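Rehearsing a cluttered pick in simulation before you run the bench arm

Our arm lives in the shared workshop at Pletside, and bench time with it is short. I now build every job in the simulator first and only book the real arm when the simulated one behaves. You need the Semwal scene editor, the Mutovance arm model and a free evening.

1. Fix the base first

Put the arm on its own pedestal, next to the worktop and not on it. Check the reach to the far corner before you add anything else. I lost 46 runs to a base that was set too far back.

2. Fill the worktop

Use household objects of mixed shape. Mine has a book lying flat, a wine bottle, a vase, a tomato, a spray bottle and two white cups on an L-shaped stone counter. Leave the tall items close to the target – you want the planner to work for its path.

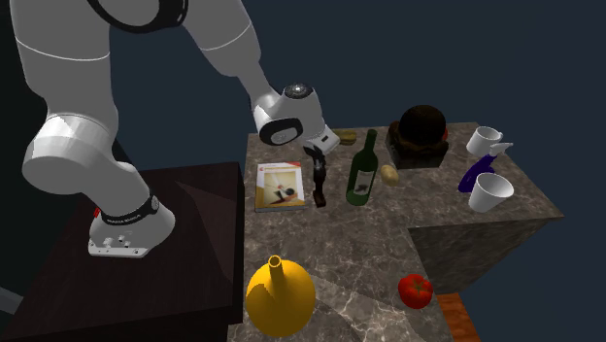 3. Add the wrist view

Attach a second camera to the wrist link, pointing past the fingers. Tilt it until both fingertips show at the bottom of the view. If only one shows, the offset is wrong and every grasp will land to one side.

Save a still from each new position and look at what lies between the fingers. A neighbour in the gap means the approach needs turning. 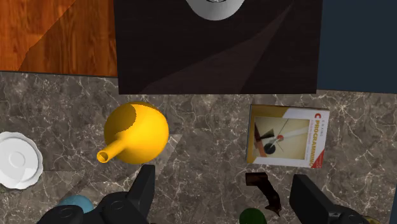
Wrist view with the fingers open, book and yellow vessel beyond.

4. Run the batch

Start with 20 runs at low speed, then 247 overnight with the objects shifted by up to 5 cm each time. Keep the log of failed runs.

Comments

gantrygoose: Does the 5 cm shift apply to the book as well?

Reply from author: Yes, everything except the counter and pedestal.

mill_end: My wrist view came in upside down. Rolling the camera link by 180 degrees sorted it.

Related

Making a pedestal for a small arm
Wiring an emergency stop at the Idasham bench
Soft fingertips from bicycle inner tube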